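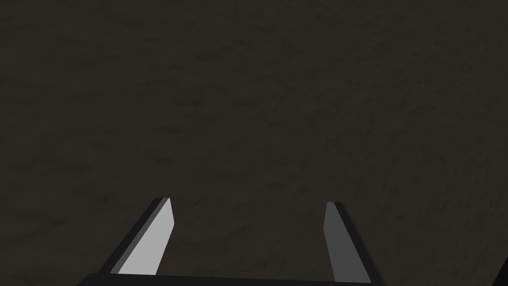 Vilonik Two-Finger Gripper, Simulation Package: Review

Vilonik says you can tune your whole pick routine against their simulated gripper and then move it to the real one with "almost no changes." I have heard that from other companies, so I went in with my arms folded. I spent most of January with the package, running it next to the Trido parallel gripper model I already use, and then with both real grippers on the same arm.

Setup first. The download is small and it loaded on the second try. The first try failed because the installer wants its own folder name and doesn't tell you. The manual has a page on this, but it's page 30, after the section on changing the background color.

The fingers are tapered and lean in toward each other at the tips. On paper this gets you into tight spots better than a straight finger does. In the simulator it did. I set up a row of small blocks with narrow gaps and the Vilonik model got down between them where the Trido model kept bumping its neighbors. Fine, point to Vilonik. But the tips are also where all the contact happens, and the default friction is set so high that I could pick up a marble by its edge. I don't own a gripper that can do that and neither do you.

I turned friction down to something I believe and ran 40 picks with each model. Vilonik dropped 13. Trido dropped fewer than that, and when it missed, it missed in ways I have seen on my own bench. The Vilonik drops were odd. The part would sit still, then shoot out sideways like a wet bar of soap. I wrote to support and got a polite answer from Vasilică Cozma, who told me to cut the time step in half. That helped, and it also made everything run so slowly that I went and did laundry.

The wrist camera view is usable. You get both fingertips in the picture with room ahead of them, so you can line up an approach by eye. The lighting is plain: one finger comes out much brighter than the other, and if you train any kind of vision on that, mix up the lights yourself. The Gidey package does this with one checkbox. Vilonik makes you edit a text file.

Now the real gripper. My routine did not move over with almost no changes. Closing speed was off, the grip height was off by 2 millimeters, and the wait before lifting had to be longer. None of this was hard to fix and it took an afternoon. It's about what I'd expect from any simulator, which makes me wonder why they put that line on the box.

Controller support is thin. It talks to the Mukatby controller and to Vilonik's own. If you have something else, plan on writing the link yourself.

Good: finger shape, small download, support that writes back.
Bad: silly default friction, slow once you fix it, manual in a strange order.

Would I pay full price? No. If you already own the real Vilonik gripper, try the free trial and set your own friction before you believe a single pick. Everyone else can stay with Trido for now.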